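Switching the house to one heating zone

We bought the place in Ambridge knowing the heating was odd. The listing called it "dual zone," which I took to mean upstairs and downstairs. What it meant was that a previous owner had closed in the back porch, run a separate loop of baseboard out there, and wired it to its own thermostat on the other side of a wall from the main one. Two thermostats, one boiler, and no agreement between them.

For the first winter we left it alone. The porch room was either 58 degrees or stuffy, and the dining room radiator banged at five in the morning. I put a towel under the porch door and figured I would deal with it when the weather got warm.

In August I finally called Lech Sadowski, who did the boiler at my sister's house. He came over, looked at the piping for a long time, and asked if I had any drawings. I did not. He told me to make one, even a bad one, before he came back, and to mark every valve on it.

So I spent a weekend in the basement with a flashlight and a pad of graph paper. I would recommend this to anyone with an old house, whether or not you plan to change anything. I found a shutoff for the outside spigot that I had been looking for since we moved in. I also found that a pipe I assumed was gas was a dead water line that ended behind the paneling.
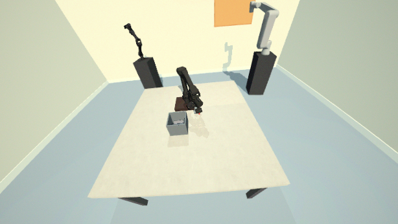

The drawing took three tries. The first was too small to write on. The second had the boiler facing the wrong way, so every pipe was reversed. The third one was good enough, and it is now taped inside the door of the electrical panel where the next person can find it.

Lech's opinion was that the second zone had never made sense. The porch loop was short and it shared a return with the dining room, so whenever the porch thermostat called for heat, the dining room got some too. His plan was to tie the porch into the main loop, put a balancing valve on each branch, and take out the second thermostat and the zone valve.

I got two quotes. Lech wanted $594 for labor, with parts extra. The other came from a company called Rultlow, and they would not quote the job as I described it. They wanted to replace the boiler. The boiler is old, but it passed its last inspection and I am not ready to spend that kind of money. I went with Lech.

Parts came to just under $200. Most of that was the balancing valves. I ordered them from Pavex and they arrived in four days, with one fitting in the wrong size. I exchanged it at the hardware store on Liang Street, where the man at the counter knew what I needed before I finished explaining it.

The work took one long day. Lech drained the system in the morning and had the old zone valve out before lunch. It was stuck half open, which explained a lot. He showed me the inside of it, and it was full of brown sludge. He flushed both branches twice and the water still came out the color of tea the first time.

My job was to carry things and to bleed the radiators afterward. Bleeding them is simple, but you have to go in order, lowest floor first, and keep an eye on the pressure gauge. I lost track and had to add water and start again from the dining room.

My neighbor Nithin Mudaliar came by around four to see how it was going. He has the same model of house, built the same year, and his porch was never closed in. It was interesting to compare the two basements. His piping is the original layout, and seeing it made it clear which of our pipes had been added later. If you can look at an unchanged version of your own house, do it early. I should have gone over there before I made the drawing.

Balancing took another couple of weeks. You open and close the valves a little at a time, wait a day, and write down the temperature in each room. I kept a notebook on the kitchen counter. It was too warm outside in August to learn much, so most of this had to wait until the nights got cold. The porch branch ended up nearly all the way open and the dining room branch is less than half.

The result is fine. The porch room runs two degrees cooler than the rest of the house, and I can live with that. The banging stopped. I took the towel away from the door. There is a hole in the wall where the second thermostat was, and I have a blank plate over it until I get around to patching.

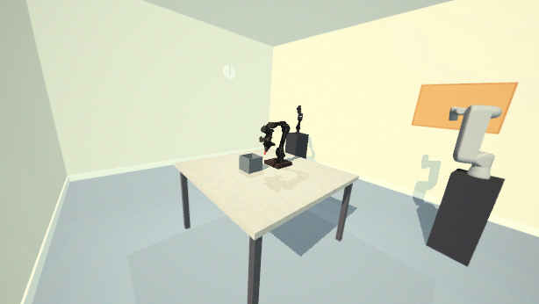 What I would do differently

Make the drawing first, before calling anyone. Lech charged me $50 for the first visit and most of it went to tracing pipes I could have traced myself.

Check the fittings against the order the day they arrive. I left the box closed for a week.

Label the valves with metal tags. I used masking tape and a marker, and two of the labels have already fallen off behind the boiler.

Next on the list is insulating the pipes along the north wall. I have the foam sleeves already and will post about it if there is anything worth saying.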